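Orar Bubble Counter Cover, Pink – Review After One Winter
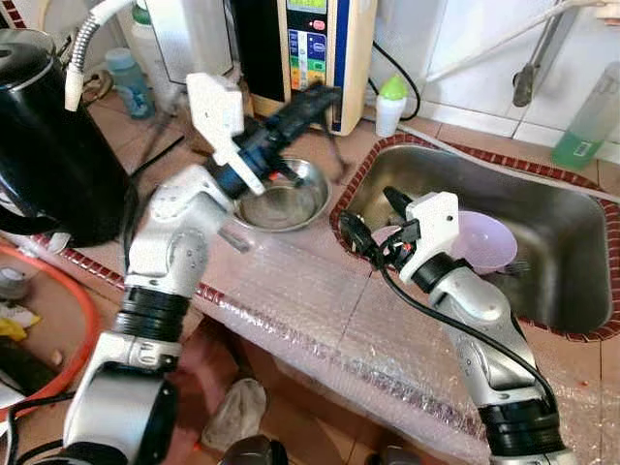 I bought the Orar cover in January for a kitchen which is older than me and has a counter I cannot replace, since the apartment is rented. The old surface has many small scratches, and when you put something metal on it you hear a very unpleasant sound. I was looking for a soft layer I could remove later without leaving marks. My counter has a sink with a border of dark red tiles, and I wanted to keep those tiles visible, so the bubble sheet stops where the tiles begin. A small steel bowl like the one next to my sink now stands on air cells and makes almost no sound when I put it down. My first impression was that it looks like somebody forgot to unpack the kitchen. After two weeks I stopped seeing it.

What you get

The cover comes as a roll in a cardboard tube. Mine was from Poststead, the online shop, and cost 19 dollars with delivery. There is also a thicker version for 41 dollars, but the color is gray and I did not try it. Inside the tube there is the roll, a strip of double-sided tape and a paper with instructions. The instructions are short and the drawings are better than the words.

The pink is weak. On the shop page it looked like candy, at home it is nearly transparent and takes the color from what is under it. For me this was good news. If you wish for a strong pink, you will be disappointed.

Cutting and laying

I cut it with normal kitchen scissors. Please measure two times, I measured one time and had to join two pieces. The seam goes diagonally, which was not my plan, but my leftover piece had this shape. It can be seen if you look for it. Crumbs also find it, and I clean it with an old toothbrush.

The roll keeps its curve for some days. I put heavy books on the corners overnight and on the second evening it was flat enough. The tape I used only at the wall side. At the front I left it free so that I can lift it and wipe under it.

Daily use

For washing dishes I am satisfied. I have no dish rack because there is no place for one, so glasses go upside down directly on the cover. The water stays between the bubbles and does not run to the floor as before. But it also does not dry by itself! You must take a cloth and press a little, and this is one more job every evening. In the first week I did not do this and there was a smell on Thursday when I lifted the corner.

Small bowls and funnels I can leave to drain without thinking. Heavy things are another story. A cast iron pan will break the cells under it, and the broken cells do not come back. I have a round flat place where my pan stood for one night. Now I put the pan on the stove and only there.

About heat I am careful. The paper says to keep hot pots away from it and I believe the paper. My electric kettle stands on the covered part at the back. Its base does not become hot, and I did not find any change in the plastic under it. Still I lift it from time to time to check.

Coffee and tomato sauce come off with dish soap. Turmeric does not. There is now a yellow spot as big as a coin, and 30 minutes with baking soda made it only a little lighter.

Compared with others

Before this one I had a smooth mat from Bickerstaff. It was easier to wipe, I must say it. But it moved when I kneaded dough, and glasses were loud on it. My sister has the cork one by Tranaddale, which is much prettier and costs more, and near a sink it became dark at the edges after some months. For a dry table I would take the cork. Next to water I prefer the Orar.

Good: quiet, cheap, easy to cut, leaves no marks on the old counter.

Not good: holds water, breaks under heavy pans, takes stains from spices, and not everybody will like how it looks.

I give it four stars from five. I would buy it again for a rented kitchen, and the next time I would order one roll more and cut it in one piece. In my own kitchen, with a new counter, I would probably not use it. Poststead takes back unopened rolls, but a roll you already cut you must keep.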